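# Chapter 7: Working Rules for Corded Appliances in Robot Cells

Many tasks assigned to robot arms involve objects that do not keep their shape. A power cord bends, coils and catches. It may lie in one position at the start of a run and in a very different position two minutes later. For this reason, a corded household appliance is treated in this book as two objects: a rigid body, which can be grasped and placed by ordinary methods, and a flexible line, which needs rules of its own.

This chapter sets out those rules as they are applied in the Durnevberg teaching cells. Readers should already know the general safety duties in Chapter 2 and the grasp classes in Chapter 5. The cell standard used throughout is the Jurkanum Code of Practice, 104 clauses long, of which the section on cords and plugs is the most often misread. Students tend to look for a single safe distance between cord and arm. The Code gives none. It asks the operator to establish, before motion begins, where each cord starts, where it ends, and what it passes under or over on the way.

The last of these requirements deserves particular care. The cords of the appliance are seldom the only lines in a cell. Arms carry their own cables, and a power strip has a lead as well. A wrist camera may show several of these at once, with one crossing in front of another. An appliance cord that passes beneath an arm cable must be recorded as a crossing even when the two do not touch. 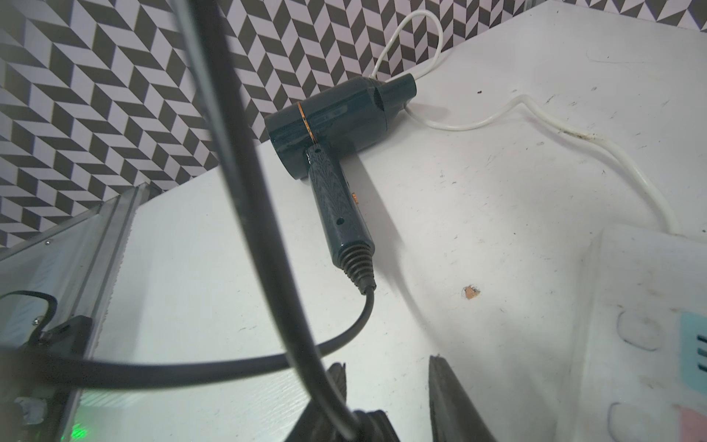

## 7.1 Duties Before Motion

Before an arm is enabled, the operator shall complete the following checks and enter the result in the cell log.

1. Trace every appliance cord by eye from the strain relief to the plug. If any part of the cord is hidden, the entry is "not traced," and the arm remains disabled until the cord has been moved by hand.
2. Record each crossing between an appliance cord and any other line.
3. Confirm that the power strip is isolated from the supply. Practice with plugs and sockets is carried out on a dead strip unless the supervisor has signed for a live one.
4. Examine the strip and its lead for dirt or damage. Surface dirt is noted. Damage to the insulation removes the item from use.
5. Clear loose chips and debris from the part of the table where a plug may be set down.

The Szabó tracing form, printed in Appendix B, may be used in place of a free entry. It has one line for each cord and is easier to check at the end of a shift.

## 7.2 Two Arms at One Table

Where two arms share a table, the Code assigns each cord to one arm at a time. The arm that holds the cord, or the plug at its end, is called the *holding arm*. The other arm shall not enter the area enclosed by that cord until the holding arm has released it and withdrawn. A tangle is treated as a single area, whatever number of loops it contains.

Similar appliances present a further difficulty. When the plugs look alike, a plug must be identified by tracing its cord back to the appliance. Choosing the nearest plug is a recorded fault. In the Pikico training series, 76 of 868 logged runs were stopped for this reason, more than for any other fault in the series.

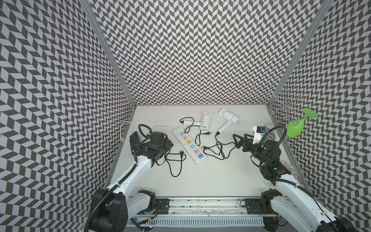 *Figure 7.2. Two-arm cell with a power strip and two white hair dryers. The black cord of the right dryer lies in a tangle and is treated as one area under Section 7.2.*

Items that play no part in the task may remain in the cell if they stand outside the planned path of both arms. Breakable items shall be listed by name in the log, together with their position. Moving such an item during a run ends the run, and the checks in Section 7.1 are then repeated in full.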